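Stop Buying New Fingertips and Start Writing Things Down

Opinion, by Annelore Vogler

I look after one two-arm cell. One. It sits on a white table in a room with too many people in it and it has eaten more of my working life than the last two jobs combined. So take this as the view of a person with a narrow subject and a sore back.

My complaint is simple. We treat the gripper as a consumable and the setup as a mood. A fingertip starts slipping, somebody orders a new set, somebody bolts it on, the work goes on. Next week the same arm misses the same pick by the same little bit and we all stand there looking at the software.

It's not the software. OK, sometimes it's the software. Mostly it's the tips.

Here's how a tip change goes in a lot of places I've visited. Arm parked. Two bolts out, two bolts in, hand tight plus a grunt. Close the fingers, they meet, good enough. Back to work. Total time six minutes if the hex key is where it should be, and it never is.

And here's what got skipped. Was the bolt face clean? Did the new tip seat all the way down on the finger base or is it riding on a crumb of old adhesive? Do the two halves meet along the whole length or only at the point? Did the closed position get zeroed again? Did anybody write down which arm, which side, which set? Five questions, maybe four minutes more. I've never seen a schedule so tight it couldn't take four minutes, and I have seen some stupid schedules.

Wolfram Hinrichs, who I share the cell with and who I argue with most days, thinks I'm being precious. His line is that a gripper which needs babying is a bad gripper. Buy a better one. He has a point and I'll give it to him in full: a tip that only works when Annelore installs it is a design problem. Fine. But we don't have the better one. We have this one. You maintain the machine that's in the room.

He also likes to bring up cost. A set of printed tips is cheap next to an hour of my time, so swap them early and stop fussing. Sounds great. We tried it. Last August we went through 58 tips and the pick errors didn't budge, and when I finally went back over my notes (mine, in a paper notebook, there was no other record) most of the bad picks came right after a change. Right after! We were installing the problem fresh every time.

What fixed it was dull. Wipe the bases. Seat the tip by hand, look at it side on, then tighten, alternating the bolts. Close the fingers slowly with nothing between them and look at the gap from top to bottom. If the line wanders, take it off and do it again.

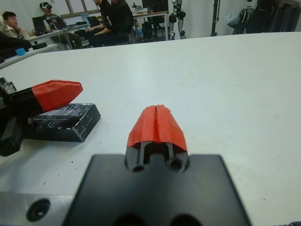 Then zero, then log it, then go get coffee. That's the procedure. It fits on an index card and for a while it did live on an index card, until someone used it to level a monitor.

The other thing I'll go on about is the table. People laugh at me for the table. But a crumb on a white surface is a crumb that can end up under a part or inside a joint, and the whole reason for a white surface is you can see it. So wipe it. Loose brackets go in a bin. If a screw came out of something, that something gets a piece of tape with a name on it. Dörte Petersen started the tape thing at Brimutari when she was setting up their packing cell and I stole it from her without shame. She says she stole it from a bicycle shop.

Which gets me to the part I actually want to argue about. Who does this work?

In most places the answer is whoever is closest. A student, a tech, the operator who happened to be there when the tip let go. There's no handover, becuase there's nothing to hand over. The knowledge is in somebody's wrists. When Elfriede Buschmann left Zustico she took with her the only working idea of how tight their finger bolts should be, and they spent weeks learning it back by stripping threads. She'd have told them. They didn't ask.

I don't think the answer is a maintenance system. I've been sold three of those. One had 215 fields to fill in for each machine. You know what people put in field 140? A dash. A spreadsheet with date, arm, side, tip set, who, and a notes column beats it, provided the notes column is allowed to be rude. Our most useful entry reads "left one feels crunchy, don't trust it." Tươi Trình wrote that and she was right, there was grit in a joint and we pulled it before it chewed anything up.

Managers don't love "feels crunchy." They want a number. I get it. But the number shows up late, when the picks are already going wrong, and the hand on the gripper knew days before.

So, a request. If you run a cell, whatever it is, go look at the last tip change. Can you say who did it? Can you say if it was zeroed after? If the answer is a shrug, please don't open a ticket about calibration drift. Get a rag and a hex key and a notebook first. Do both arms, even if only one is acting up, the good one is usually just next.

Wolfram has read this and wants it noted that the stripped bolt on the right wrist was me. It was. It's in the log, along with with the torque I should of used.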